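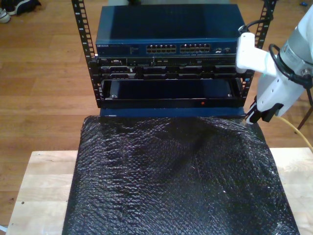
Zokine Bench Rack Notes
Maintainer and chief bender-down: Doherty, infrastructure, Bornix (Jikville office)

README

Last updated: Jan 25, 2020

What this is

Notes and logs for the small open-frame rack known as Zokine. The folder holds the port log, the label sheet, the parts list and a file called misc, which is where the useful things are. If you have come for the big racks downstairs, you want a different folder and probably a coat.

Zokine is where we try things before they go anywhere that matters. It has mattered on several occasions anyway, usually overnight.

What's in the rack

At the top, a dark blue NETGEAR switch with two banks of Ethernet ports and a further two small ports off to the side. The flat top of it is not a shelf. It looks like a shelf, it is at the height of a shelf, and it has been used as one by people who have signed a form saying they wouldn't.

Under that, a thin black unit, and below it a black panel with a row of drive bays. The bay handles all look alike, so read the label sheet before you pull one. Then read it again with your glasses on.

At the bottom, an open black tray. Small silver screws live in the corners of it. Please do not borrow them. Every screw that has left this rack has gone on to a better life elsewhere.

The rails

Black, with square holes, and unit numbers printed in white so tiny that they can only be described as a rumour. We count from the bottom. The previous lot counted from the top, and log entries before May still do. I started converting them and then stopped, so check the column heading.

Square holes mean cage nuts. We bought 300 and the drawer is already looking thin. Use the proper tool - a flat screwdriver will also work, once, and then you will need a plaster.

The log files

ports.csv has 1,636 rows. One row per change: when, which port, what was plugged in, what was taken out, and why. The "why" column is free text and has suffered for it. Almost 385 rows say "testing".

labels.csv matches each cable label to the thing at the other end. It is right more often than the labels are.

parts.csv is spares and where they are kept. "Drawer" means the grey one. "Other drawer" is a matter of opinion.

Known problems

Port names changed halfway through ports.csv, from plain numbers to a letter and a number. Both kinds are still in there.

Times are local and ignore the clocks going forward, as did the person writing them down.

There are 5 rows for a port that does not exist. I have left them in because someone was very detailed about it.

House rules

Log the change before you make it. Failing that, log it before lunch.

Don't unplug anything to see what it does. You will find out, and so will accounts.

If you put a new box in, add it to the parts list, with the unit number and the date. "New box" has been taken as a name.

Reuse

Anyone at Bornix can copy or use these files for whatever they like. Outside Bornix, ask first. Corrections are welcome at the Jikville desk, preferably with the row number.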